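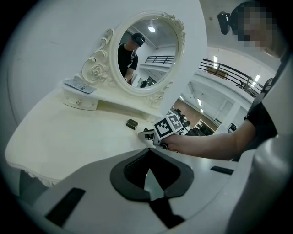
Hjalti Skov reckons the worst thing that ever happened to dance music was the sync button, and then he says give him a second, he wants to take that back, because he uses it himself when his hands are sore. We've been on the call for three minutes. I haven't asked a question yet.

I'd better back up a bit. I first heard Hjalti the way most people my age did, on a dubbed cassette with no track list, passed along by somebody's older cousin. One side was a live set and the other was a string of edits he'd cut together on reel-to-reel tape, with a razor blade and a block, and I wore that thing out on the bus to school. It was years before I learned his name, and longer still before I could pronounce it (it's closer to "Hyalti", and he's very patient about it).

He's spent most of his life since then in small rooms: bars, community radio, the odd warehouse, a long residency at a basement club called Toft where the ceiling was so low that taller dancers had to pick their spots. Now there's a new compilation of those old edits, Hallon, out through the tiny label Fostari, and all of a sudden people want to talk to him. He finds this pretty funny.

"I did those for me," he says. "I had a record I loved and the good bit was 12 bars long, and I wanted it to be five minutes. So you copy it, you cut it, you copy it again. My mum thought I was fixing the machine."

I asked how he learned, given there wasn't anybody around to teach him. By wrecking things, mostly. He'd record the same drum break over and over onto tape, lay the pieces along the edge of the kitchen bench and stick them together while the kettle boiled.

"I got the lengths wrong for months! You'd have this lovely groove and then it would sort of trip over its own shoelaces. I've left one of those on the record, the second track. Fostari asked me if I wanted it fixed and I said no, people danced to that one."

They did, too. I've met people who can sing the mistake.

The radio years come up a lot when you talk to him. He had an overnight slot on a station that ran out of two rooms above a shoe repair place, and he'd mix straight through from midnight until the breakfast host turned up. There was no delay and no producer, and the phone line came up on the same desk as the turntables, so every now and then a caller went to air by accident. A taxi driver once asked, live, over the top of a very delicate blend, whether he had any country.

"I did have some," Hjalti says. "I played it next. It wasn't a bad mix."

I wanted to know what he listens for when he's putting two records together, because on the old tapes it never sounds like one tune ending and another starting. You just notice, a bit late, that you're somewhere else. He goes quiet at this one. I can hear him moving things around on a desk.

"The hi-hats, people say. Get the hats to agree. But I listen to the bass, and I listen for where the singer breathes. If someone's breathing in, you don't come barging in on them. It's manners."

Toft closed when the building was sold, and he's not sentimental about it, or says he isn't. The sound system was a mongrel. The left stack came out of a church hall and the right one from a cinema, and they never matched, so he'd nudge the balance all night depending on who was standing where. He kept one of the speakers for a while, then gave it to a neighbour's kid who had started a band.

The remix work came out of Toft as well. A singer who went by Flultance used to come down on quiet nights and hand him cassettes of her demos, and one week he played one in the middle of his set without telling her. She was at the bar. He ended up doing a proper version, nine minutes long, with her voice held back until nearly halfway. They pressed 44 copies, as that was all the money would stretch to, and sold them out of a milk crate by the coat check.

"She was cross with me about the intro. She said, my nan's going to buy this and she'll think she's got a dud. So we made an edit for her nan. That's on there too, the short one at the end."

(It's called Nan's Edit. I'd always wondered.)

Getting it all onto Hallon was slow. Some of the reels had gone sticky and had to be sent off to be baked in a low oven, which is a real thing you do to old tape and which terrified him. He sat by the phone the whole afternoon like someone had gone in for surgery. In the end 30 reels came back and he picked the track list in September, in one sitting, with a pot of coffee and a pencil. A couple of favourites missed out. He won't tell me which, in case he changes his mind.

So is he playing out again? Sort of. He's doing a handful of dates with two turntables and one tape machine, and he's a little nervous about the tape machine. The last time he took one to a gig the belt slipped and everything came out a semitone flat, and a bloke came up afterwards to say it was the best thing he'd heard all year.

I asked whether he'd be bringing the razor blade. He laughed for quite a while.

"No, no. My eyes aren't up to it. I've got a young fella at Fostari who does it on a laptop and he's much quicker than me. I stand behind him and say, left a bit."

He'd promised to ring Flultance before dinner, to talk her into singing at the first show, so I let him go. He rang back ten minutes later wanting to add one more thing, about a snare drum, and we talked for another hour.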